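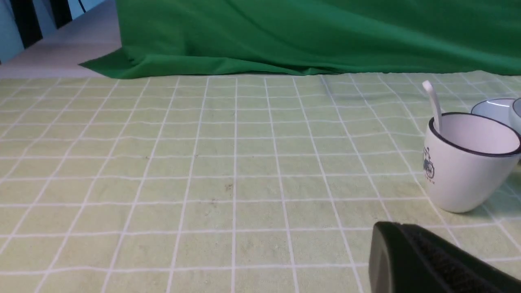

The Mug from Lemosstead

Ursina Zwahlen set the mug on the right side of the table and went to find a newspaper to wrap it in. There wasn't one. Her aunt had stopped the paper in March and used up the old ones lighting the stove.

She sat down instead. The tablecloth was the pale green one with the thin white lines. As a girl she had played a game on it with dried beans, moving them from square to square while her aunt talked on the phone. The rules changed every time. Her cousin Valentin said she cheated, and she did.

The mark in the middle was still there. It had been through the wash many times and had gone from dark brown to light brown and then stayed that way. Her aunt blamed Valentin for it. Valentin blamed soup.

He came in from the hall now with an empty box under each arm.

"Is that going?" he asked, and nodded at the mug.

"I don't know yet."

"You have to know. Nadja is coming at 11 for the key."

Ursina turned the mug so the little bicycle faced her. Her aunt had bought it in Lemosstead, the summer she decided to ride there alone. She was not a strong rider. It took her 4 days, and on the second one she pushed the bicycle most of the way because of a bad chain. She sent one postcard, which said the weather was fine and the hills were not. She came home on the train with the mug rolled up in a sweater, and after that she drank her coffee out of it every morning and didn't ride much farther than the bakery.

"She told me it cost 30 francs," Valentin said. "For a mug."

"She told me it was a prize."

"For what?"

"For getting there."

He put the boxes down. Out on the stairs someone was moving a chair and bumping it on every step.

"I'd like the tablecloth," he said after a while. "If you don't want it."

She had thought he would ask for the radio, or the good knives. She rubbed the cloth with her thumb. It had gone fuzzy, and near the back it would not lie flat anymore.

"You said it was soup," she said.

"It was gravy. I was nine. I put a plate over it and hoped she'd never move the plate."

"How long did that last?"

"Until supper."

Ursina picked up the mug and held it in her lap. Valentin waited a moment – he seemed to think she might say something else – and then he took hold of two corners of the cloth, and she stood up to take the other two.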